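Der Pegel von Wumport

Die Messstelle lag am Ende der Mole, acht Stufen unter der Straße. Perrine Leblanc schloss auf, trug die Uhrzeit ins Heft ein und prüfte zuerst den Schwimmer. Er hing frei. Das Seil lief ohne Spiel über das Rad, das Gegengewicht stand im Schacht, wo es bei diesem Wasserstand zu stehen hatte. Der Schreiber zeigte 730 Zentimeter über Pegelnull.

Sie ging hinaus und las die Latte ab. 700.

Dreißig Zentimeter Differenz waren kein Ablesefehler. Sie las ein zweites Mal, wartete vier Minuten, las ein drittes Mal und notierte jeden Wert mit Bleistift. Tinte verlief in Wumport, das wusste sie von ihrem Vorgänger Grimico, dessen Hefte aus den nassen Jahren unlesbar waren. Im Regal standen sie trotzdem, vollständig und nach Jahrgängen geordnet.

Für eine Abweichung dieser Größe kamen mehrere Ursachen in Betracht. Das Seil konnte auf dem Rad gerutscht sein. Der Zulauf konnte verschlammt sein, dann stand das Wasser im Schacht höher als im Hafen und fiel verzögert. Oder die Latte hatte sich gesetzt, mitsamt der Mauer, an der sie verschraubt war. Perrine Leblanc schrieb die Möglichkeiten untereinander und ließ rechts Platz für das Ergebnis.

Das Seil schied nach einer Viertelstunde aus. Die Markierung, ein Strich roter Lack, saß genau über der Kerbe.

Den Zulauf spülte sie am Nachmittag. Es kam wenig Schlamm, dazu eine Muschelschale und ein Stück Draht. Der Schreiber blieb bei seinem Wert, die Kurve zeigte nicht einmal einen Zacken.

Blieb die Latte. Sie stellte das Nivelliergerät auf den Festpunkt am Zollhaus und maß hinüber zur Mole, einmal hin, einmal zurück. Der Schleifenschluss lag unter einem Millimeter. Die Latte saß, wo sie laut Einmessung vom August sitzen sollte.

Um sechs rief sie im Amt an. Kwofie war am Apparat.

»Welcher Wert stimmt?«, fragte er.

»Beide.«

»Das geht nicht.«

»Nein«, sagte sie.

Er schwieg eine Weile, sie hörte ihn blättern. Dann sagte er, sie solle den Lattenwert melden, der Lattenwert sei nach Dienstanweisung maßgebend. Sie sagte, das sei ihr bekannt. Er fragte, ob sie über Nacht bleibe. Sie hatte die Decke bereits aus dem Wagen geholt.

Gegen zehn drehte der Wind auf Nordwest. Im Schacht war davon nichts zu merken. Perrine Leblanc saß auf der Werkzeugkiste und las, was Grimico ihr beim Dienstantritt dagelassen hatte, ein altes Heft der Werkszeitschrift Tralonix. Die Umschlagseite fehlte. Auf Seite vier begann ein Aufsatz über das Altern von Stahlseilen. 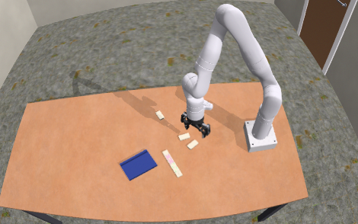

Weißer Arm mit schwarzem Greifer über der Tischplatte. Computergrafik.

Sie las den Aufsatz bis zum Ende, samt Tabelle, und legte das Heft zurück.

Um 2.40 Uhr begann das Wasser zu steigen. Sie ging mit der Lampe hinaus und las alle zehn Minuten ab: 704, 709, 715. Der Schreiber stand unverändert auf 730. Die Tinte lief, die Trommel drehte sich, die Linie war vollkommen gerade.

Um 3.30 Uhr stand das Wasser an der Latte bei 730. Fast eine Minute lang stimmten beide Werte überein. Dann stiegen sie gemeinsam weiter, Zentimeter für Zentimeter, ohne jede Differenz.

Perrine Leblanc spitzte den Bleistift an. In die Spalte »Ursache« setzte sie einen Strich — so hatte Grimico es in seinen Heften auch gehalten, soweit sie noch lesbar waren. Dann trug sie die Uhrzeit ein und ging die nächste Ablesung holen.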